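Jistcombe Snack Table Group
Minutes of the November meeting, back room, 6 p.m.

Present: Yi-an Ji (minutes), the Udia Street members, two from Cindholm. Last month's minutes were read and passed after the usual argument over spelling.
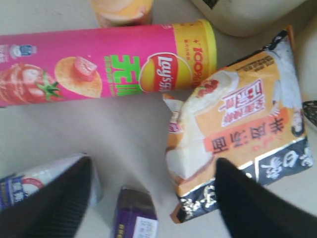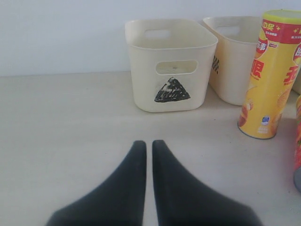
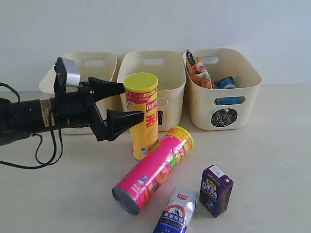

Prices came first. The proposal was to raise everything on the snack table at the winter fair by a third, on the grounds that the Cindholm fair did it and still took $637. I asked whether that was before or after they paid for the hall. It was before. Chips are the item people compare with the store, and a Lay's canister like the pink one with the tomato on it is hard to mark up when the same thing is sold across the road. Agreed to leave chips alone and raise hot drinks only.

Attendance. We were told to plan for 300 people. Last year we were told the same and sold about 100 cups of coffee, two to some of us. I would like to see where 300 comes from. The answer given was "a feeling in town." Order to stay at last year's level.

Card reader. Udia Street wants one. The fee has not been looked up, so there was nothing to vote on, though we talked for half an hour anyway. They will bring the fee in writing.

Raffle. Six prizes promised, two received, one of them a calendar for the year now ending. Tickets will not be printed until the other four are in hand - not promised, in hand.

Any other business. The new banner was called eye-catching by the person who ordered it. It has the old start time on it. Yi-an Ji to ask the printer for a patch.

Closed at 7:40 p.m. Next meeting same room, if the heating is fixed.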